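About Illano

Apr 25, 2025
By Paraschiva Avram

Illano is a small company that teaches robot arms to do bench work. We should say early on that we don't believe most of what gets written about robots in labs, including some of what our own sales page used to say. This page is our attempt to be plainer about it.

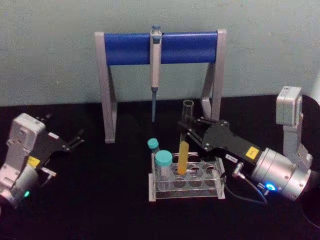
We started because a testing lab in Braltport asked us whether a robot could take over the dullest part of its day: picking tubes up, putting tubes down, moving liquid from one to another, and doing it again until somebody went home. They had seen a video. In the video an arm did all of this smoothly, to music. We watched it a few times and noticed that it had been sped up, and that the shot changed every time the arm got close to something small.

We told them we didn't know if it could be done. They hired us anyway, which says more about how tired they were of moving tubes than it does about us.

What we do

A person sits down at a pair of hand controls and drives two robot arms through a job. The arms record where they went and the cameras record what they saw. When there are enough recordings of the same job, we train a program on them, and then the program gets a turn at driving. People in the business call this learning from demonstration. In the office we call it showing, as in "I'm showing tubes until lunch."

For some jobs we skip the controls and move the arm by hand, pushing it through the motion while it goes slack. That works fine when one arm is enough and the job is mostly reaching. It works badly when two arms have to meet over a rack, since one person can't hold both arms and still see what the fingers are doing. We tried it for a while with two people, one on each arm. It looked like moving a couch up a staircase. We went back to the controls.

How much showing does it take? We get asked this on every first call, and our answer is usually disappointing. For a single step, such as setting one tube into one hole, we plan on 200 recordings before we bother to test anything. Some of those get thrown out. A person's hand wobbles, or they change their mind halfway, or they set the tube down beautifully in the wrong hole. The program will copy all of that quite happily if you leave it in.

What we don't believe

We don't believe a robot "understands" a tube. We've sat through talks where the speaker used that word for an arm that had memorized one rack under one lamp. Move the rack over by the width of a thumb and the understanding goes away. So when we test, we move the rack. We turn it. We change which holes are full. If a job only works when everything is where it was during training, we write it down as not working.

Clear things are a special misery. A clear tube above a clear rack on a shiny black table is hard for a camera and not very easy for a person. New drivers tend to aim for the reflection. We could swap in colored racks and get better numbers by the end of the week, and we've been advised to. The labs we work for use clear racks, so we use clear racks.

We don't believe in quoting one success rate for a whole job, either. Our last round of tube placing in Braltport came out at 80 percent over a full set of trials. That sounds decent until you work out what it means for a tray of samples that somebody's doctor is waiting on. No lab would keep a person who dropped or misplaced one tube in five. The client has been told this, in those words, and the arms there still work only on practice tubes.

We also have doubts about our own method. Showing a robot a job by remote control assumes that the way a person does it through the controls is a good way to do it. Often it isn't. You can't feel the tube. You grip too hard or you creep. Brian Kimaro, who has driven more hours than the rest of us put together, thinks half of what our programs have learned is how to be nervous. He may be right. We compared his early recordings with his later ones and the early ones are full of small stops, right before the fingers close. The program trained on them makes the same stops, in the same spot.

Who we are

Illano has 19 people. Most of them drive at least part of the time, including the ones hired to do something else. We made that a rule after a stretch when the people writing the software had never once tried to put a tube in a rack with it. Their opinions on the controls changed a good deal after one morning.

I came to this from lab work. I spent years with a pipette in my hand and a sore thumb, so I have nothing against handing the job over. I do object to handing it over to a machine that does it worse and then being told it's progress. Brian came from crane operation at the port and is the calmest driver we have. He trains the new ones. His first lesson is to sit and watch somebody else's recordings without touching the controls, and people hate it.

We hire drivers from all kinds of work. Good eyesight helps and so does patience. Gaming experience helps less than applicants think. Drivers are paid by the hour and not by the recording. We tried paying by the recording once, at our old place on the Berge side of town, and what we got was a great many very fast, very sloppy recordings. That was our mistake, and it took us most of a season to clean them out of the training set.

Where we work

The main room is in Braltport, upstairs from a printing shop. There are 3 benches set up the same way, or as near to it as we can manage. The lights never quite match. We used to fight this and now we rotate the drivers and the jobs between benches, so that no program grows up knowing just one of them.

The Clister bench is the one visitors ask about. Clister is our name for the longer job we've been building toward: take a tube from a rack, bring it under the tip, fill it, cap it, put it back. At the moment we have parts of it. Setting tubes in and lifting them out is fair. Passing a tube from one arm to the other is fair on a good day. Caps are poor. Turning a screw cap with two flat fingers is a hard thing to show through a set of controls, and we haven't found a driver who enjoys it. Anyone who tells you that their arms cap tubes reliably should be asked to let you bring your own tubes.

How we work with clients

We come to you first and watch the job being done by the people who do it. We ask them what goes wrong. This takes longer than most managers expect, and a fair number of projects end there, because the answer to the problem is a better rack, or a second person on the late shift, or one of the fixed machines that have been doing this kind of thing for decades without learning anything at all. If a fixed machine will do the job, buy that. It will be faster than ours.

If there's still a reason to go on, we record on our benches, using your tubes and your racks. You get the recordings, including the bad ones. You get the test results for each step separately. We don't make highlight videos. If you visit, you'll see the arms at the speed they run, and that speed is slow. Bring a coffee but leave it by the door.

We won't promise you a date when the robot takes over. We've been asked to put one in a contract and said no, and lost the work to somebody who said yes. We're told they are still showing.

Getting in touch

Labs with a dull, repeated bench job and a realistic idea of how long things take are welcome to write to us. So are people who would like to drive. Please don't send us the video with the music. We've seen it.

Recent from Illano
Why we stopped paying by the recording
Moving the rack: how we test
Caps, again
Notes from a first week at the controls
Clister bench update, April

Contact | Visit the Braltport benches | Drive for us
© 2025 Illano. All rights reserved.
Back to top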